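Reports > Music Technology > Reston Schools > Progress report

About | Programs | Grants | Reports | Contact

Student Audio Lab: progress report to the Cultwood Fund
Submitted 1/11/23 by Elmarie Ngcobo, project lead

1. Where the project stands

The grant pays for a school music recording course in Reston, taught with the Truvis audio editor on shared laptops. We planned for six class groups and all six are now running. Each group meets once a week for 90 minutes. The first half of the session is listening and editing, and the second half is recording.

The course began in October with loop-based work. Students chose a tempo, laid down a drum loop, and built a one-minute piece over it. Most groups finished this unit on time. Two groups needed an extra session to learn how to save a project with its audio files included. Several students had lost work by saving the project file alone, so the save steps have moved to the front of the handout. 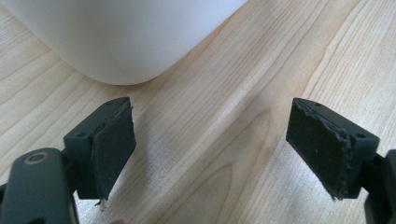 Yoon wrote in the staff comments that the loop unit should be cut to two sessions, as the students who already play an instrument are ready to record by then and get bored matching clips. We have not made that change yet. The students with no music background used the full time, and they are the larger part of every group. A shorter version may be tried with one group next term.

2. Recording unit

Students are now recording voice and one acoustic instrument. The main problem is input level. Many first takes were clipped and had to be done again. We now ask for a test take at the loudest part of the song before anything is kept. Room noise is the other problem — the heating fan can be heard on most of the quiet takes, and the noise filter in the editor dulls the voice when it is set high enough to remove it.

Headphone monitoring also caused trouble. On the older laptops there was a delay between singing and hearing the voice back. Turning off software monitoring fixed this for singers. Keyboard players using the built-in sounds still hear the delay and are working at a smaller buffer size, with some crackle.

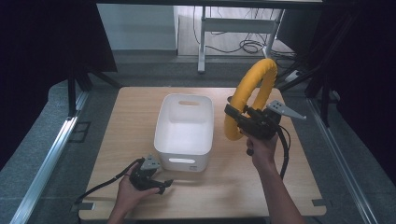 White bin and yellow ring, tabletop.

The loop library has grown to 400 clips, sorted by tempo and key. Students add to it with their own recordings, which must be trimmed to a full bar and named with the tempo first. Naming is uneven. The files from the first month still need to be checked, and I expect to finish that before the next report.

3. Spending

We have spent $1000 from the equipment line since the last report. It went to microphones, stands, and replacement cables. The software line is unchanged. No money has been moved between lines, and we are not asking to move any now.

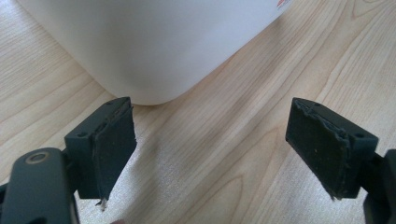
4. Work for the next period

- Finish the recording unit in all groups.
- Start the mixing unit: volume, panning, and one reverb send per song.
- Rewrite the export handout. It still tells students to export as MP3, but the listening evening will use WAV files.
- Find a quieter room for vocal takes, or get permission to switch off the fan during recording.

The mixing unit was written for students working alone. With shared laptops they will work in pairs, one at the controls and one listening, and change places after each song section. I have a draft of this plan and can send it on request. 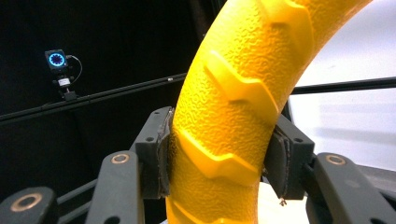 Yellow tread held in the gripper.

5. Decision needed

We would like to move the listening evening to the end of the mixing unit. The grant letter places it after the recording unit, when the songs will still be rough. The cost is the same under either plan. Please reply to Elmarie Ngcobo so the hall can be booked.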